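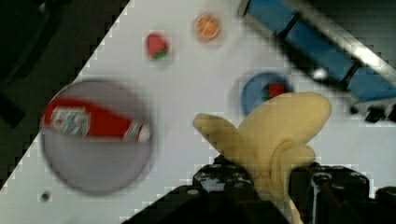

Rolier 상품기획부 역할놀이팀

Plikarano 식탁놀이 세트

상품 소개
Plikarano는 음식 모형과 그릇, 식기 건조대를 한 상자에 담은 역할놀이 세트입니다. 장보기에서 시작해 씻기, 담기, 차리기, 설거지까지 이어지는 놀이에 맞춰 품목을 골랐습니다. 가정에서도 쓸 수 있지만 주로 어린이집과 유치원 역할놀이 영역에 납품하고 있으며, 사용 연령은 만 3세 이상입니다.

음식 모형은 과일과 양념병이 중심입니다. 바나나, 딸기, 둥근 오렌지 조각이 들어 있고, 식탁 위에 놓는 소품으로 빨간 케첩병이 함께 들어갑니다. 그릇은 둥근 접시와 작은 볼, 물 빠짐 구멍이 있는 타원형 소쿠리로 되어 있습니다. 식기 건조대는 파란색입니다.

구성품 안내
바나나: 연한 노란색. 손으로 누르면 모양이 눌리는 말랑한 모형
딸기: 빨간 몸체에 초록색 꼭지
오렌지 조각: 속살 무늬가 있는 둥근 단면 모형
케첩병: 빨간 병, 흰색 라벨
둥근 접시: 보라 계열, 파란색
소쿠리: 연두색 타원형, 바닥 타공
볼: 초록색, 소형
식기 건조대: 파란색

품목별 수량은 주문 유형에 따라 다릅니다. 가정용 상자와 기관용 상자의 수량표는 각각 상자 안쪽 덮개에 붙어 있으며, 낱개 추가 주문을 하실 때에는 수량표에 적힌 품목 번호를 알려 주시면 됩니다. 품목 번호가 없으면 이름과 색상만으로 접수하되, 출고 전에 담당자가 전화로 다시 확인합니다.

과일 모형
작은 과일은 접시에 담기도 하고 상에 그대로 늘어놓기도 합니다. 가게 놀이에서는 소쿠리가 진열 바구니 역할을 하고, 식당 놀이에서는 접시 쪽이 바빠집니다. 딸기와 오렌지 조각은 크기가 작아 놀이가 끝난 뒤 가장 먼저 없어지는 품목입니다. 분실 문의의 대부분이 두 품목이어서 낱개 주문을 따로 열어 두었습니다.

바나나는 세트에서 유일하게 힘을 주면 형태가 바뀌는 과일입니다. 집게로 집는 놀이, 손으로 쥐고 옮기는 놀이에 두루 쓰입니다. 한쪽을 세게 잡으면 잡은 자리가 눌리고 그 옆이 살짝 부풀어 오릅니다.

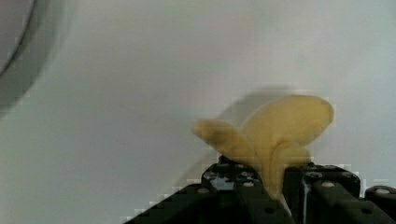 눌린 자국은 보통 잠시 두면 펴지지만, 무거운 물건 아래에 오래 두면 접힌 모양이 남을 수 있습니다. 상자에 넣을 때는 바나나를 맨 위에 올려 주십시오. 갈라진 부분을 양쪽으로 잡아당기거나 비트는 사용은 보증 범위에 들어가지 않습니다. 표면에 금이 보이면 사용을 멈추고 교환을 신청하시기 바랍니다.

노란색은 사용하면서 조금씩 탁해집니다. 창가 진열대에 두는 경우 변화가 빠르고, 서랍이나 상자에 보관하면 느립니다. 색이 변한 것만으로는 교환 대상이 되지 않습니다.

접시와 볼
접시는 색으로 자리를 나누기 쉽도록 보라 계열과 파란색을 함께 넣었습니다. 인원이 많은 반에서는 색깔별로 모둠을 정해 두고 쓰는 경우가 많습니다. 접시 테두리가 바닥보다 올라와 있어 과일을 올린 채 옮길 수 있습니다. 다만 양념병을 세운 채로 접시를 들면 넘어지기 쉬우니 눕혀서 옮기는 편이 낫습니다.

볼은 접시보다 작고 안쪽이 오목합니다. 작은 과일을 담거나 소스 그릇으로 사용합니다. 접시와 볼 모두 놀이용이며 실제 음식을 담는 용도로는 판매하지 않습니다. 전자레인지와 오븐에 넣지 마십시오.

식기 건조대
건조대는 조립된 상태로 출고됩니다. 접시를 칸 사이에 세워 꽂는 방식이고, 큰 접시를 안쪽에, 작은 것을 바깥쪽에 두면 균형이 맞습니다. 한 번에 올리는 무게는 300g까지로 안내하고 있습니다. 이보다 무거운 가정용 사기그릇을 올리면 틀이 휠 수 있습니다.

Lund 싱크대 놀이장과 함께 쓰는 기관에서는 건조대를 싱크대 옆 상판에 두시면 됩니다. 싱크대 안에 넣는 규격으로 만든 제품이 아니어서 물받이 위에 올리면 흔들립니다. Lund 놀이장은 별도 상품이며 이 세트에 포함되지 않습니다.

놀이 자리 준비
밝고 무늬가 없는 상판에서 사용하면 작은 과일을 찾기 쉽습니다. 상을 넓게 쓸 수 있는 교실이라면 건조대를 한쪽 끝에 두고 가운데를 비워 두는 배치를 권합니다. 식탁보를 깔 경우에는 접시가 천과 함께 밀리지 않도록 가장자리를 고정해 주십시오.

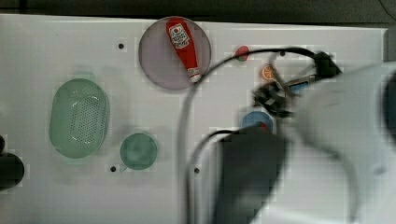

소쿠리는 씻기 놀이와 정리에 모두 쓰는 품목이라 다른 그릇과 겹쳐 두지 않고 따로 꺼내 두는 편이 편합니다. 바닥에 작은 구멍이 줄지어 촘촘히 나 있으므로 모래나 쌀알을 담는 놀이에는 맞지 않고, 낀 알갱이는 부드러운 솔로 털어 냅니다. 작은 초록색 볼은 소쿠리 가까이에 두면 씻은 과일을 바로 옮겨 담을 수 있습니다. 케첩병은 보라색 접시에 비스듬히 눕히면 흰 뚜껑 쪽이 테두리 안에 놓이므로, 접시째 들고 옮길 때도 이 방향으로 두면 됩니다.

정리할 때는 그릇부터 상자에 넣고 케첩병을 옆에 눕힌 다음 작은 과일, 바나나 순으로 올립니다. 건조대는 상자 한쪽 벽에 붙여 세웁니다. 순서가 바뀌면 뚜껑이 들뜰 수 있습니다.

세척과 보관
미지근한 물에 중성세제를 풀어 손으로 씻습니다. 물 온도는 30도를 넘기지 마십시오. 식기세척기와 열탕 소독은 사용할 수 없습니다. 케첩병은 라벨이 붙어 있으니 물에 담가 두지 말고 젖은 천으로 닦아 주십시오. 라벨 가장자리가 일어난 경우 접착제를 덧바르지 말고 라벨만 따로 신청하시면 보내 드립니다.

씻은 뒤에는 물기를 닦고 그늘에서 완전히 말린 다음 상자에 넣습니다. 소쿠리는 구멍에 물이 남기 쉬워 뒤집어서 한 번 털어 주어야 합니다. 건조대는 칸 사이를 솔로 닦고 세워서 말립니다. 알코올 소독제를 쓸 때에는 천에 묻혀 닦고, 제품에 직접 뿌리지 마십시오.

주의 사항
입에 넣거나 깨물지 않도록 지도해 주십시오. 만 3세 미만의 영아가 함께 있는 공간에서는 작은 과일을 빼고 사용하시기 바랍니다. 난로나 조리 기구 근처에 두지 마십시오. 깨지거나 날카로워진 부분이 있는 그릇은 바로 치워 주십시오.

주문 및 배송
기관용은 한 상자에 8세트가 들어갑니다. 상자 단위로 주문하시면 Clistley 물류센터에서 바로 출고되고, 낱개 품목은 당사 창고에서 따로 나갑니다. 두 가지를 함께 주문하신 경우 도착 시간이 다를 수 있습니다. 오후 2시 이전에 확인된 주문은 당일 출고합니다. 8월에는 창고 재고 조사로 낱개 품목 출고가 늦어집니다.

색상은 생산 시기에 따라 조금씩 차이가 납니다. 기존에 쓰시던 세트와 색을 맞춰야 하는 경우 상자 옆면의 생산 번호를 적어 보내 주시면 가까운 색으로 골라 드립니다. 같은 번호의 재고가 없으면 현재 생산분으로 출고해도 되는지 먼저 여쭙겠습니다.

교환 및 부품 문의
받으신 날부터 30일 안에 신청하시면 파손품과 누락품을 교환해 드립니다. 파손 부위가 보이는 사진과 생산 번호가 필요합니다. 사용 중 분실한 품목은 교환이 아닌 낱개 주문으로 접수해 주십시오.

제품 담당: 역할놀이팀 Thiện Văn
접수처: Rolier 고객지원 게시판, 상품명 Plikarano 선택 후 작성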